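**The Ferry Bell at Prekden**

The ferry to Prekden ran from March until the ice came, and my aunt sold the tickets for it out of a window in the side of her house. She had a roll of pink tickets, a cash box with a dented lid, and a bell on a post that anyone on the far bank could answer with the horn they kept over there. I went to stay with her the spring I was eleven. My mother put me on the bus in Wamelow with a sandwich and told me to do what I was told.

My aunt was at the stop when I got off. She looked at my shoes and said they wouldn't last. Then she carried my bag down the hill and I walked behind her.

The house had two rooms downstairs and two up. The ticket window was in the kitchen, so you could be eating soup and a man's face would appear next to you and ask what time the next boat was. She never minded it. She would put down her spoon, tell him, tear off the ticket and pick up her spoon again. The fare was 60 cents for a grown person and 20 for a child or a dog. Bicycles went free if you held them yourself.

My job was the bell. When there were people waiting on our side and the boat was over on the other, I rang it, two pulls and a stop, and the ferryman would hear it and come across. If it was foggy I rang it every few minutes all morning whether anyone was waiting or not, so he could steer by it. I wore a pair of my uncle's gloves for that. He had been dead for two years and his things were still on their hooks.

I liked the fog. You could hear the engine long before you saw anything, and then the front of the boat came out gray and low with the ferryman standing up in it. He nodded to me every time. I don't think he said more than a few words to me until May.

## The dresser

In May my aunt decided to sell the dresser from the upstairs bedroom. It had belonged to my uncle's mother, who brought it from Ehlers when she married. A woman across the river had wanted it for years and had finally named a price my aunt would take. The trouble was getting it down the stairs, down the bank and over the water.

We took the drawers out first. My aunt emptied them onto the bed: undershirts, a tin of collar buttons, a stack of Boline seed catalogs tied with string, a pair of glasses with one arm. She went through it quickly and made two piles. I asked which pile was for keeping and she said she hadn't decided yet. Later, when I went up to get my sweater, it was one pile.

The ferryman came up after the last run with a rope and a boy from the farm next door. They took the dresser down the stairs on its back. It stuck at the turn, where the wall came out, and they had to stand it up and walk it around on its corners. My aunt stood at the bottom and told them to mind the wall, and then to mind the dresser, and then she went outside.

They left it on the landing stage overnight with a tarp over it. I could see the tarp from my window. It rained for a while around midnight and I lay there listening to it and thinking about the wood. When I got up in the dark and went to look out, there was somebody down on the landing with a flashlight, tucking in the corners. It was my aunt in my uncle's raincoat. 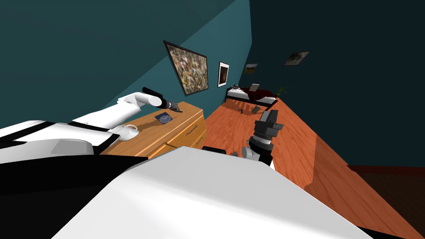 ## Crossing

We went over on the first boat. There were only four of us and the dresser, and it took up most of the deck. A man with a bicycle wanted to come too and the ferryman told him to wait for the next one. My aunt had put a sign in the ticket window saying she would be back by nine. I had never seen the window closed in the morning before.

She stood with one hand flat on the tarp the whole way. The river was high and brown and there were branches in it. In the middle the current took hold of us and the boat slid sideways a little, as it always did, and the ferryman leaned on the tiller and brought us back. The boy from the farm sat on the drawers, which we had stacked at the rear, until my aunt told him to get off them.

The woman who was buying it had come down with a cart and a brown horse. She lifted the tarp and ran her thumb along the front edge and said it was smaller than she remembered. My aunt said it was the same size it had always been. Then neither of them spoke, and I thought the woman might send us home with it.

"Does the top drawer still stick?" the woman asked.

"In wet weather."

"It always did," the woman said. She took an envelope out of her coat and gave it to my aunt, who put it away without opening it.

I found out on the way back that they were sisters-in-law. The woman was my uncle's sister. She had slept in the same room as that dresser until she was twenty, and she and my aunt had not spoken since the funeral, on account of something that was said about the food. I asked what had been said. My aunt told me it was about the ham.

## Afterward

The upstairs room looked larger. There was a clean patch on the wallpaper where the dresser had stood, with the roses still red in it, and the floorboards there were a different color from the rest. My aunt bought a chair at a sale in Wamelow and put it in front of the patch. Nobody ever sat in it that I saw. She laid her coat on it at night.

With the money she had the roof over the kitchen fixed, and what was left she spent on shoes for me. They were brown and too big. She said I could grow into them, and I did, by the next winter.

The sister-in-law started coming across in June. She would ring for the boat from her side with the horn, one long note, and my aunt would look up from whatever she was doing. The first time, she paid her 60 cents at the window to go home again, and my aunt took it and tore off the ticket. The second time, too. I don't know when that stopped. I only know that by August she was coming in through the kitchen door, and the roll of tickets stayed where it was.

I stayed until the school term and then I went back on the bus. I went again the next year and the one after that. Then they built the bridge upriver and the ferry was taken off. The ferryman went to work for his brother. My aunt kept the window but put a curtain over it, and the bell was left on its post because it was too much trouble to get down.

She lived to be 81. When I went to clear out the house, the sister-in-law's son drove over the bridge with a truck to help me. We took the bed out, and the chair, and the cash box with the rest of the pink tickets inside. He asked if I wanted the dresser back. His mother had left it to whoever wanted it, he said, and he had no room.

I told him I would have to measure the stairs at my place first. He said to be careful of the top drawer.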